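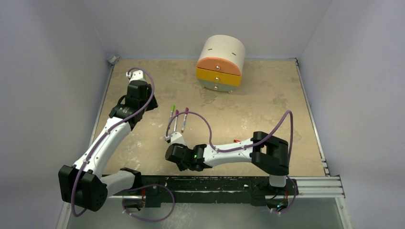

nonley_renter
Has anyone paid for the yearly lock plan from Enthorpe? They quoted me $88 for the visit, then $1,329 to rekey the house and swap two deadbolts. The guy wanted an answer standing in my hallway. I asked for it in writing and laid the sheet out next to my old bill on a tabletop with that beige and tan marble look, and the part numbers match. Same locks, triple the price. Am I missing something?

Belkadi
You're missing that "yearly plan" means they bill you again next March. Read the back of the sheet.

wenceslao_orozco
I'd go easy on them. Enthorpe did my mother's place and the work was fine. Cylinders go up in price like everything else.

nonley_renter
Fine work isn't my question. Did she get an itemized bill?

wenceslao_orozco
No, one total. $1,848, but she has more doors than you do.

Belkadi
One total - there you go. How would she know what the cylinders cost?
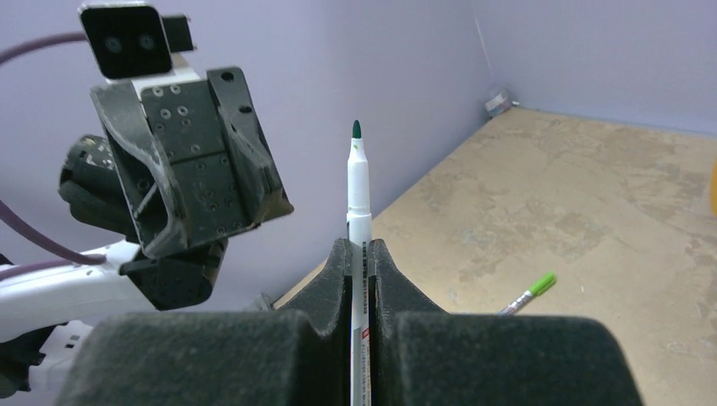
Umar
Ask them to split labor from parts and write down the key blank they use. If it's a restricted blank, you can only get copies from them, and that's where the money is. I did residential work for years and most houses don't need it.

wenceslao_orozco
Some people want restricted keys. I do, with tenants moving in and out.

Umar
Sure, for a rental. The first post says house.

nonley_renter
It is a restricted blank. Small print, second page. I've asked for a price on standard cylinders and so far all I got back was a brochure.

Belkadi
Call another shop Monday and don't mention the first quote.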